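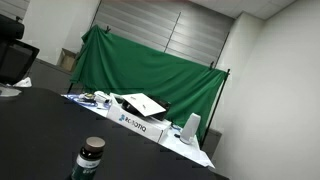 A little bottle made of dark brown glass, with a green label.

Have you ever wondered why some bottles are brown? Light can be rather hard on certain things — some medicines and oils slowly spoil if they sit in bright sunshine — and brown glass lets much less of it through. It works a bit like sunglasses!

People who study light measure it in nanometres, which are tiny, tiny lengths. Violet light starts near 400, and deep red light is up by 670. Brown glass is good at stopping the violet and blue end, and also the invisible light between 300 and 400, called ultraviolet.
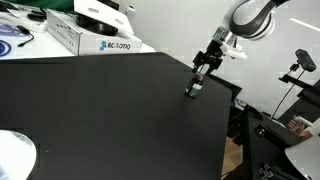 Grasska Young Explorers — Materials Club

Glass feels hard and smooth, so a small bottle needs a steady grip, firm enough to hold it and gentle enough not to harm it. Next time you are in the kitchen, ask a grown-up if you may look along the shelves together. How many dark bottles can you find, and what do you think is kept in them?

Materials Club, 59 Parsa Lane, Vurkutby | Contact us | © Grasska Young Explorers | Back to top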